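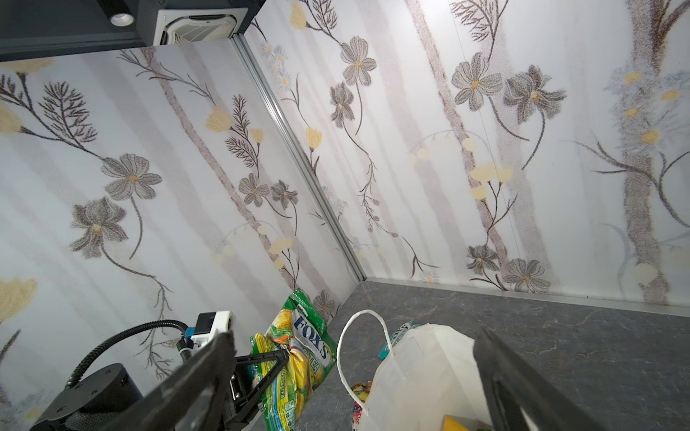
# Moving In, Month One

*What the first weeks in assisted living are really like, from people in the middle of them*

The bed came in on the truck at ten. The recliner didn't. By lunch the family had made three trips to the car, somebody had lost the remote, and the new resident of apartment 63 was sitting on a box of hardback westerns asking what time they serve coffee.

All day, is the answer. Until 8 at night, then it's decaf.

Move-in day at Virkwood, and pretty much like every other move-in day there. Loud, long, a little sad around four o'clock when the kids start looking at their phones and thinking about the drive. I spent parts of March hanging around the place, mostly in the dining room, mostly eating pie. I wanted to know what happens after the truck leaves. The brochures are good on the day you tour and good on the day you're settled and playing cards. Not much on the part between.

## The first week

You get lost. Everybody does. Virkwood is two long wings with a lobby in the middle, 68 apartments, and the wings look alike until you learn the carpets. Green is east. The west wing used to be blue and is now sort of gray.

"I walked into a stranger's place and told her she was in my chair," one woman told me. She's 84, a retired school bus driver, been there two years. The stranger is now her bridge partner. They still argue about the chair.

Meals are the hard part, more than the nights. Several people said so without me asking. At home you eat when you want, in your robe, standing at the sink if you feel like it. Now there's a dining room with forty-some faces in it and every one of them already has a seat. No assigned tables, officially. In practice, yes, assigned tables.

What the staff do is walk new people in for the first few dinners and sit down with them. Not a big production. A server pulls up a chair, introduces a couple of names, eats a roll, leaves. One man said he wished they'd stuck around through dessert.

## Stuff

A one-bedroom on the east side is 436 square feet. Say that number to someone leaving a four-bedroom house and watch what happens.

People bring too much. Then they bring the wrong things. Nobody I talked to missed the good china. They missed: a decent can opener, the lamp from beside the bed, a folding table for puzzles, stamps, a proper mailbox key hook. One couple brought the dining set for eight and kept it nine days, couldn't open the closet. It went to a grandson. They eat off trays now when they're not downstairs and say it's like being newlyweds, except for the knees.

A few tips I heard more then once:

- Measure the bed. Then measure the door.
- Bring your own lamp. Overhead light is fine for finding your shoes and not much else.
- Leave one wall bare for a month.
- Label the chargers.
- Don't let your daughter hang the pictures while you're at lunch.

That last one came from a table of four women and they all put their forks down to agree on it.

## The families

Harder on them sometimes. The son of one resident called the front desk every evening his mother's first week. She was at bingo. She was at bingo again. On the fifth night she picked up and told him she'd call Sunday— no, she'd call when she had something to report.

Hutapea, the family support group that meets in the library once a month, was full the evening I went. Folding chairs, a plate of lemon bars. Lots of talk about guilt, and then a long detour about car titles and who gets the snowblower. A man whose wife had moved into memory care in the fall said very little until the end, when he told everybody the visiting hours they print aren't the best hours. Go mid-morning, he said. She's had breakfast, it's quiet, she wants to walk. People wrote it down.

The staff at the desk would add: don't visit every day right off. Or do, but leave before dinner. Dinner is where the friends get made.

## Something to do

The calendar is packed, taped up by the elevator in large type. Chair yoga, Dasovitz Singers on the piano side of the lobby, a van to the grocery store, a guy who comes in to talk about birds. I went to the bird talk. Standing room. Somebody's hearing aid whistled and he identified it as a cedar waxwing, which got the biggest laugh of the afternoon.

There's also plenty of nothing, and residents defend it. A former machinist on the west wing goes to exactly one activity, the Musent hour, where they pass around old tools and kitchen gadgets and try to work out what they were for. He's usually right. Rest of the week he reads and watches the parking lot. "I raised five kids," he said. "I'm not bored, I'm resting."

Fair enough.

## Week four

I went back to see how things were going in 63. The westerns were on a shelf. The recliner had finally showed up, a week and a half late and with a scuff on one arm he'd decided to blame on the movers. Remote still missing; he'd bought another.

He'd found a table too, near the window, with two brothers from the east wing and a woman who does the crossword out loud. He doesn't care for crosswords. He's been helping anyway, she's weak on rivers.

His kids were due the next weekend. He'd asked them to bring the can opener and take back a lamp, a box of ties and the big coat. He hadn't decided about the clock. It chimes, and the fellow next door had mentioned it, politely, twice.

We went down for coffee at 3. He didn't need to look at the carpet.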